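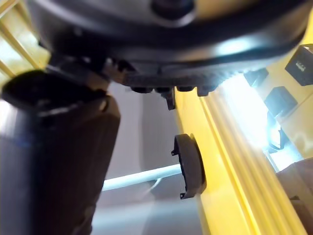 From: Mercedes Cuadros
To: Rusbridge Allotments and Gardens list
Subject: Re: [rusbridge-garden] Slugs, beans, and the beer question

I've been meaning to answer this since the second round of beans went under. The earlier message is pasted in below for anyone who deletes the digest on sight, a habit I respect.

> I put out four saucers of beer along the bean row and I'm still
> losing seedlings. Am I using the wrong beer? My neighbor swears by
> the dark stuff. Also, how deep are they supposed to be? Mine are
> flush with the soil and keep filling with rain.
> Planting again this weekend, so quick answers welcome.

Any beer will do. I ran Firamo lager on one side of the plot and a frankly excellent porter on the other, and the slugs showed no loyalty to either. I did resent pouring the porter.

Flush with the soil is your trouble, or at least the rain part of it. Leave the rim standing half an inch proud. Slugs can climb half an inch. Ground beetles mostly blunder in when it's level, and you want the beetles, who eat slug eggs and ask for nothing. A yogurt pot with the lid propped over it on two twigs keeps the rain out. It looks like a bus shelter for something very small.

What a saucer won't do is protect a row. Slugs come from a few feet away, have a drink, and a fair number of them leave again by way of your beans. Put the traps out at the ends of the plot, away from anything you like.

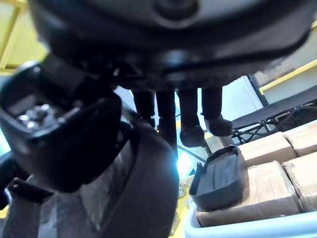
The thing that worked for me was starting the beans indoors and refusing to plant them out until they had two full sets of true leaves. A bean that size can lose a corner and carry on. A bean with its neck just out of the soil is a canapé. I use cardboard tubes, one seed each, and plant the whole business, tube and all, with an inch of cardboard sticking up as a collar. It goes soggy in a couple of weeks, by which time the stem has toughened up.

I also water in the morning now. I used to do it after supper, which was pleasant for me and even more pleasant for them.

Going out with a flashlight does work, if you can stand it. My best night was 335, off a plot you could park two cars on. I kept a tally on the shed door through to the end of the season and I would not recommend this to anyone who wants to be asked to dinner. The next three nights together came to around 100, and after that it was hardly worth putting on boots.

Copper tape: I bought 10 yards of it and watched a slug cross it at the pace of a man looking for his glasses. Eggshells: same, with breakfast. Coffee grounds I have no opinion on, except that the plot smelled like an office.

Nematodes are the respectable answer. The Trustovham packets are fine but check the date, and don't bother until the soil has warmed up. I put mine down in February once, out of enthusiasm, and might as well have watered with the receipt.

If you're sowing again this weekend, there's still time for a dwarf variety. Ríos seed does a good flat-podded one, and I have half a packet spare.

Mercedes

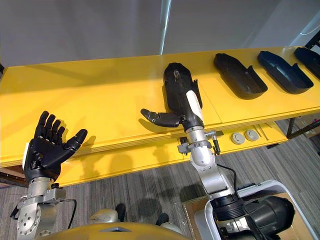
Dolores wrote back that she would take the half packet, and that the porter people on the list were going to be heard from. She also wanted to know whether the cardboard collars work for squash. They do, but you need a wider tube, and I've been cutting down milk cartons.

M.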